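In Praise of the Bare Table

For most of my adult life I owned a table I never saw. I knew it was there, in the way you know there is a floor under a rug, and if a visitor had asked me what color it was I would have said "brown, I think" and changed the subject. It carried the mail, the bread, a sewing box with a broken hinge, the charger for a phone we no longer had, and a bowl of keys that opened nothing in our house. We ate at one corner of it with our elbows tucked in, like people on a train.

Then we moved to Illeck, into a smaller place, and the old table wouldn't go up the stairs. I was sadder about it than I expected to be. We bought another one secondhand from a couple on the far side of town, pale wood, with a grain that wanders from one end to the other in long soft waves, and for the first week, while everything else was still in boxes, it stood in the kitchen with nothing on it. I would come down in the morning and there it would be, all that quiet wood with the early light on it. I drank my coffee standing up so as not to disturb it, which I admit was silly.

I have been thinking ever since about what a table is for, and I've come around to a view that my family finds tiresome, namely that a table should be empty whenever it isn't being used. I don't mean tastefully styled, with a runner and three candles and a bowl of lemons. I mean empty, down to the wood, so that whoever walks in next can begin something. A child can spread out a map. You can roll dough or fold sheets or write a difficult letter, and you don't have to spend the first ten minutes moving somebody else's afternoon out of the way before you start on your own.

People tell me this is cold. A good friend of ours, whose kitchen I love and whose table has not been clear since her youngest was born, says a heaped table is the sign of a busy, happy house, and that mine looks as if we're waiting for the realtor. I take her point, and I have eaten some of the best meals of my life at her house with a stack of library books against my arm. But I notice that at her house we always eat late, and that the reason we eat late is the table. 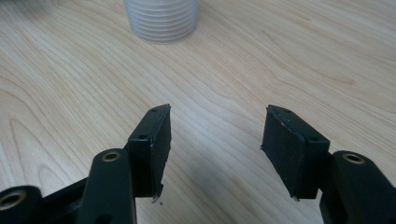 There is also the matter of single things. Put one object on a bare table and you will look at it properly, perhaps for the first time. I have a little Mazza coffee pot that lived for years at the back of a crowded shelf, and I couldn't have told you it had a dent near the handle until I set it down by itself one evening and sat across from it. A plain drinking glass does very nicely too. So does a pear. I suppose shopkeepers have always known this, and it's why the expensive stores give one pair of shoes a whole table to itself – but you can have the same pleasure at home for the price of putting things away.

Putting things away is the hard part, of course, and I won't pretend I came to it naturally. There is a whole industry that would like to help. The last Vasamia catalog that came through our door ran to 27 pages of trays, caddies and lidded boxes, most of them meant to stand on the very surface you were hoping to clear, and I counted myself lucky to get it into the recycling without ordering any. A tray is only a pile with edges. What worked for us was a drawer, an ordinary deep one, and the rule that whatever won't go in the drawer has to live in some other room.

We clear at 7 every evening, before supper, and it takes less time than the radio news. Some nights there is grumbling. In June, when the garden comes in faster than we can cook it, the rule breaks down altogether and the table disappears under beans for days, and I find I don't mind that at all, maybe because beans are work in progress and an old parking receipt is not.

My aunt, who kept house in Bretulitz in two rooms with four children, had one table for everything. They ate on it, did lessons on it, cut out dresses on it, and once laid it with a white cloth for a wedding. She wiped it down last thing at night with her bare hand following the cloth, feeling for crumbs. I do the same now, and I like the feel of the wood going by under my palm on the way to turning off the light.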